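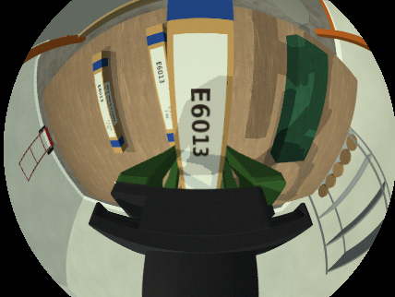
**Gripper budget for a small parts bench – finger sets or a second gripper?**

We pack slim boxes of welding rod and I'm so excited to finally automate it! Quote from Virkton is in for one arm and one gripper. Do I add spare fingers or save for another gripper?

*posted by rodshelf*

---

**Nunico**

Spare fingers, definitely! Ours were $209 a set and we went through 6 in the first year – tall narrow cartons are hard on the tips. Ask if the price covers mounting screws.

**benchtop_11**

Simulate first, then buy. Saved us nearly a month.

**Szabó**

depends on your box widths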